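Progress Report: The Gripper Project Moves Into Simulation

The work on the home gripper entered its second stage in April. The arm itself remains bolted to the bench in the garage, and it will stay there until the control software has been tested against a wider range of objects. Testing is now carried out in a simulator running on the desktop computer, an older Hutchins machine that was bought secondhand and has been given additional memory for the purpose.

The project has been named Bomo. Readers who followed the first stage will recall that the original fingers were cut from flat stock and had no taper. Those fingers were retired after repeated trouble with thin objects. The current design is wider at the base and narrows toward the tip, and the model in the simulator follows the same outline.

Phones were chosen as the first class of test object. They are flat, they have rounded corners, and they are the item most often requested by members of this household when the purpose of the arm is discussed. An older style of handset with a full keyboard was included in the set.

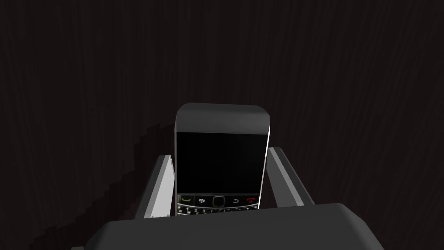 Simulated grip on a BlackBerry-style phone, viewed from over the palm.

The fingers are kept to simple faceted shapes in the model. An earlier version used a detailed mesh, and each run took far too long on the available hardware. Shadow quality was also reduced, and the stepped edges on the wood surface are the result of that setting. Neither change affects the contact calculations.

The present configuration file is number 87. It differs from its predecessor in 2 respects: the closing speed has been lowered, and the friction value for the finger pads has been entered separately from that of the palm. I am indebted to Mavis Whitlock for pointing out that the two had been sharing a single value since the first stage.

The next item is the wrist joint, which needs a new bracket before any of these settings can be tried on the bench. The bracket drawing is finished and will be cut on Sunday.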